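Print this article | E-mail this article

Vestine grip fault

The Vestine grip fault was a control error in the two-arm tabletop cells run by Jikar, a handling laboratory in Karakaya. It caused a gripper to keep closing after the force limit had been reached. The fault was found in January during a run of 1,772 picks with soft objects.

The limit was set at 10 newtons. When both arms worked near the same object, force readings from one gripper could be stored under the address of the other. The closing gripper then read a value near zero and went on squeezing. 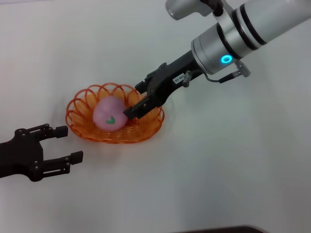
Hard objects hid the error, as the motor stalled on them and the cell stopped by itself. Soft ones gave way, and the log showed a normal grasp. Of the logged picks, 492 were later marked as over the limit – almost all of them with foam or rubber items.

No injuries were reported. Version 100 of the Brustine controller gave each gripper its own address and added a stop on lost readings. Cells still on older versions are limited to one moving arm at a time.

Reader comments (2)

Does the one-arm rule apply in teach mode too? The manual is vague on this.

We saw the same thing with sponges. Updating fixed it, but you have to redo the zero setting afterward.

Contact us | Copyright Karakaya Automation Reference | Back to top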